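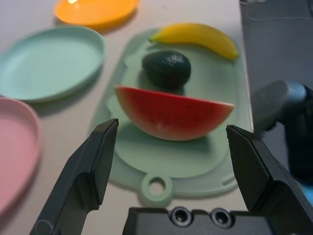

Jornada de puertas abiertas en Howells
13/06/2018

Llevaba desde mayo con esto apuntado en la nevera y por fin fui. Howells, para quien no lo conozca, es el taller-laboratorio que abrieron en las naves viejas de Darnindale, las que están detrás de la estación de autobuses. Una vez al año dejan entrar a cualquiera y te enseñan en qué andan metidos. Yo de robots sé lo justo (tengo una aspiradora de esas redondas que se queda atascada debajo del sofá), pero me encanta que me expliquen cosas, así que allá que me planté con mi cuaderno y una botella de agua.

Primero, lo pesado: la cola. Éramos 40 por turno y el mío salió tarde, no sé muy bien por qué. Eso sí, daban café y unas galletas de jengibre buenísimas. Repetí. Dos veces.

La visita la llevaba Tegwen Llewellyn, que habla rapidísimo y se le nota que disfruta. Empezó por la sala de Londlow, que es como llaman al proyecto de los brazos de cocina, y fue mi parte favorita con diferencia. Yo me esperaba una cadena de montaje, chispas, algo así de película, y me encuentro una mesa blanca con comida de juguete: un plátano, un aguacate y una tajada de sandía encima de una tabla de cortar verde clarito, y platos de plástico alrededor, uno naranja, otro verde menta y otro rosa. ¡Mis sobrinos tienen algo parecidísimo en casa!

El ejercicio consiste en coger cada fruta de la tabla y dejarla en el plato que toca. Dicho así parece una tontería. Pero luego te pones a mirar la pinza, que son dos dedos gris oscuro, y piensas en cómo agarrarías tú una sandía apoyada sobre la cáscara con solo dos dedos y sin tumbarla, y ya no te ríes tanto. Según Tegwen, la sandía es la que más guerra da, y el aguacate la segunda, por la forma. El plátano lo llevan bastante bien. Tienen guardados 741 intentos de este ejercicio y quieren llegar a 3,000 antes de cambiar de juguetes. A mí me dio por preguntar si no se aburrían y me dijo que ella sueña con platos de colores – y creo que no era broma.

En mi turno hicieron la prueba entera y la sandía se les cayó a la primera. A la segunda, aplauso general. Un señor que tenía al lado gritó «¡olé!», y con razón.

Después pasamos a la otra sala, la de Breretti, donde trabajan con cajas y etiquetas. Interesante, supongo, pero había un ruido de ventilador tremendo y desde el fondo no se oía ni la mitad. Me quedé con que quieren usarlo en almacenes pequeños. Si alguien estuvo en primera fila, que me lo cuente en los comentarios.

La charla final fue de Hildegard Kramer, sobre por qué cuesta tanto enseñarle a una máquina algo que un crío de tres años hace sin pensar. Me gustó mucho cómo contestó a las preguntas, sin hacer sentir tonto a nadie, incluido el chico que quería saber si el robot podría hacerle la cama (le dijo que las sábanas son un horror y que se fuera olvidando por ahora).

Cosas prácticas por si vais el año que viene: la entrada es gratis pero hay que apuntarse, el aparcamiento es minúsculo y es mejor llegar en autobús, y llevad una chaqueta, que en las naves hace un frío que pela aunque fuera estemos en manga corta. Si vais con niños, pedid el primer turno, porque los míos prestados se quedaron en casa y ahora me lo están echando en cara. Les he prometido que montamos nosotros el juego este fin de semana, con las pinzas de la ensalada y su frutita de plástico. Ya os contaré quién gana.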